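Support > Music library > Playback and tags > Closed tickets

Gilum album splits into two after import, gaps between tracks

2 min read
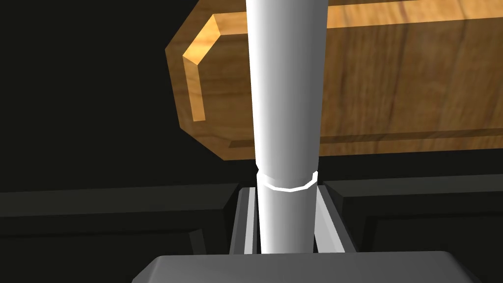

Reported by Alaric Greenberg in March. He has a library of 3000 tracks, mostly progressive rock, and imported the Gilum album "Dornthorpe" from his own CD. The album showed up twice, once with the first five tracks and once with the rest. The long suite on the second half also had a short silence between each part, where the CD runs straight through.

Checked first: the file names. All fine, no odd characters.

Checked next: the album artist field. Tracks one to five had "Gilum". The others had "Gilum with Marar", as Marar sings on those. The library sorts by album artist, so it made two albums. Asked him to set the field to "Gilum" on every track and leave the guest credit under artist.

09:40 – Alaric changed the tags and rescanned. One album now. Gaps still there.

10:15 – Asked for the player settings. Crossfade was off, which is right, but gapless playback was off too. He turned it on. Parts one to three of the suite now join up. There was still a gap of 700 milliseconds before part four.

11:05 – Part four had been ripped separately as an MP3 after a read error. The rest are FLAC. He cleaned the disc and ripped the whole of it again as FLAC.

11:38 – Suite plays through with no gaps. He says his Clarance live album has the same double entry and he will fix the tags himself.

Status: closed. Reopen if the Clarance album still splits after a rescan.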